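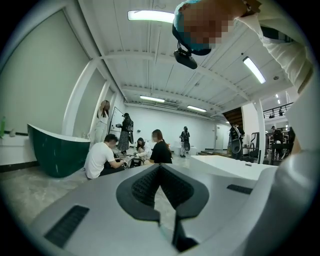 Figure 1. Ceiling of the room, with beams and metal channels.

4.2 What players did with the fishing game

I should say up front that I love the fishing game in Plurari, so I came to this part of the data with a soft spot. It's optional, it pays badly, and the studio hid it behind the harbor in Tivanside where most people never go. And yet 195 of our players found it, and 18 of them stayed in it for more than half their total play time! Asked why, a lot of them talked about the place before they talked about the fish. The boathouse has a big open roof, and players kept bringing up the beams — a white ceiling with beams and long metal channels, as in Figure 1, is close to how several of them drew it for us from memory. I hadn't expected anyone to look up.

The rewards mattered less than I'd guessed. A full catch is worth 1,000 coins, and you can earn that in one short fight with a Hura guard (I tried it on a Sunday morning, and I'm not good at fights). Seven players told us they never sold a single fish. They lined them up on the dock, or gave them to Yeon, the ferry keeper, who has only one line of thanks and says it every time. I come back to Yeon in Section 5, where the gift counts are split by play style.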